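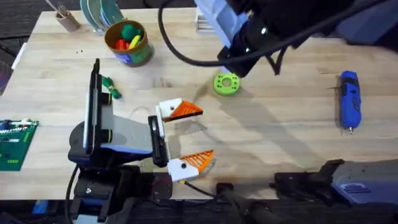

Wuklow Technical Center
Visitor Day Safety Inspection: Two-Arm Bench, Hall 3
Completed before doors open. One copy to the front desk, one to remain at the bench.
Inspector: Sushil Awasthi
Session: September open day, first demonstration at 10:00 a.m.

Ratings: S = satisfactory, C = corrected during inspection, O = open item

1. Access and floor

1.1 Visitor line marked and unbroken on all public sides. S
1.2 Walkway from Villance entrance clear. C
Comment: Two folding chairs were moved back to the storage room.
1.3 Floor behind the bench free of loose items. O
Comment: The operators shall clear the floor before the first group is admitted.
1.4 Posted group limit readable from the entrance. S

2. Bench and mounting

2.1 Wooden top sound, no splinters or raised edges. S
2.2 Arm clamps at the front edge checked by hand for movement. S
Comment: Both arms checked. Left clamp to be checked again at midday.
2.3 Cables held clear of the full range of travel. O
Comment: The heavy black cable on the right arm forms a large loop in front of the wrist. The operator is to confirm at slow speed that it does not catch on the bracket. The thin cable from the left gripper runs down toward the front edge and should be kept away from visitors' hands.

3. Arms and grippers

3.1 Emergency stop tested at the bench. S
3.2 Emergency stop tested at the host's position. S
3.3 Gripper tips secure, no cracks. S
Comment: Orange tips on the left gripper inspected with power off. Spare set held by the Alcaraz demonstration team.
3.4 Speed limit set to the public demonstration value. S

4. Items on the bench

4.1 Only items on the approved list present. O
Comment: The toy produce in the bucket, the upright plates and the white rack are on the list. The blue electric screwdriver is not. It must be removed or added to the list with the signature of the session lead.
4.2 Small parts controlled. O
Comment: The small clear triangular piece must be accounted for at the end of each session. Children under the age limit are not to handle it.
4.3 Thin sticks in the brown cup secured. O
Comment: The cup leans slightly. Move it away from the bench corner or stand it upright.

5. Staffing

5.1 One operator and one host present for every group. S
5.2 Host briefed on the stop procedure. S
Comment: The Hernano host arrived after the briefing and was instructed separately.
5.3 First aid kit sealed and in place. S
Comment: Seal number 446.

Result: Conditional approval. Items 1.3, 2.3, 4.1, 4.2 and 4.3 are to be closed by the session lead before visitors are admitted.

Signed: S. Awasthi
Session lead: ____________________ Time: __________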